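News from the Software Group in Tutdale

Plomico 2 is now on all our benches

Since March we are running the new version of Plomico, our tool for control and planning, on every two-arm bench in Tutdale. Many readers of this newsletter asked what has changed for them, so I will try to explain it with the task that gave us the most trouble: toy fruit and a thin plastic bag.

A bag is a difficult thing for a planner. It has no fixed shape, and the opening moves when an arm touches it. In the old version we made one model of the bag at the start and then planned the whole motion from it. The model was often wrong before the gripper came near. The new version makes a fresh estimate of the opening every 90 milliseconds and plans only the next short part of the motion. If the estimate changes too much between two steps, the arm waits.

The second change is in how we choose the camera. The fixed camera gives a good general view of both arms, but it sees little of what is inside the bag. The wrist camera sees the inside well, but it loses the table. Kong, our perception module, now gives a weight to each view, and the weight of the wrist view becomes higher when the gripper enters the bag.

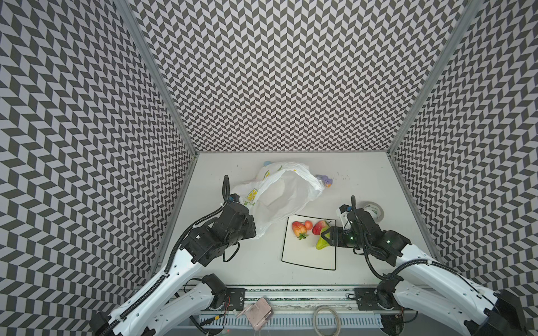
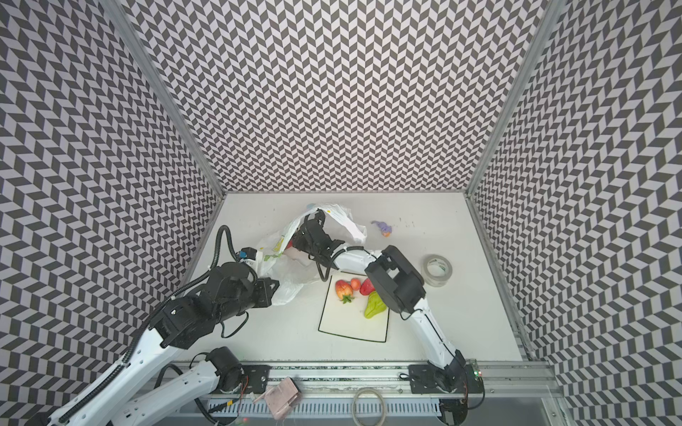
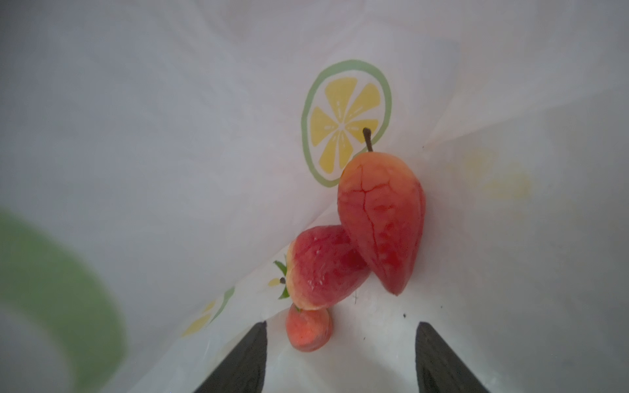 The bag task on the two-arm bench. First and second: fixed camera. Third: wrist camera, inside the bag.

The printed lemons on the bag were a good test for Kong. Its older version liked to report a printed lemon slice as a fruit, and then the planner asked for a grasp on flat plastic. We labelled 209 more wrist pictures by hand, and we added a check on depth before any grasp is accepted. False grasps are now rare, but we still see them when a fold of the plastic lies over the print. Please send us the log if it happens on your bench.

There is also a small improvement for people who read the logs. The viewer, Rorico, can now play the fixed view and the wrist view together on one time line, and you can jump directly to the moment when the planner changed its mind. Before, you had to open two windows and match the times yourself. Rorico keeps the last 50 runs, and older ones are moved to the archive at night.

What is not ready: the planning for both arms is still done one arm after the other, so one arm often stands still longer than it should. We are working on this for the next version. The settings files from the old version must be converted once, and the instructions are on the tools page under "Moving to Plomico 2".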